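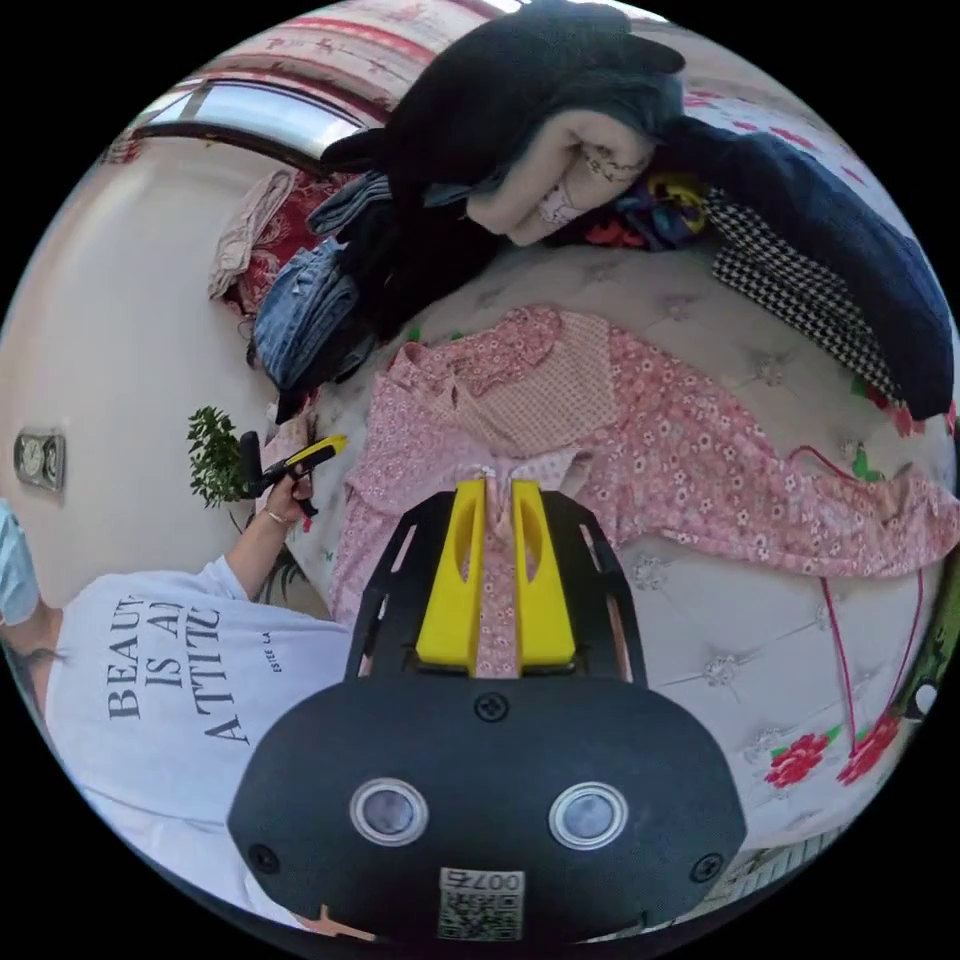 Unit 4: Reading a pickup's payload claim

Jenbridge rates the Driltine at 1208 pounds. Be suspicious. That number belongs to the base truck – options eat into it. The Parura brochure doesn't even say which trim was weighed.

Two 200-pound adults and a bed liner of 82 pounds leave 726. Check the door sticker before believing any ad. 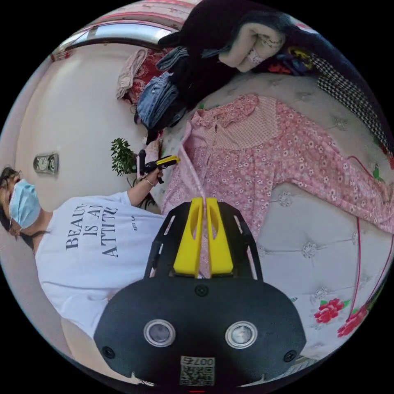
Fig. 2. Pink floral garment and yellow gripper fingers.

For next class: read Takács, page 14, and mark every claim with no test behind it.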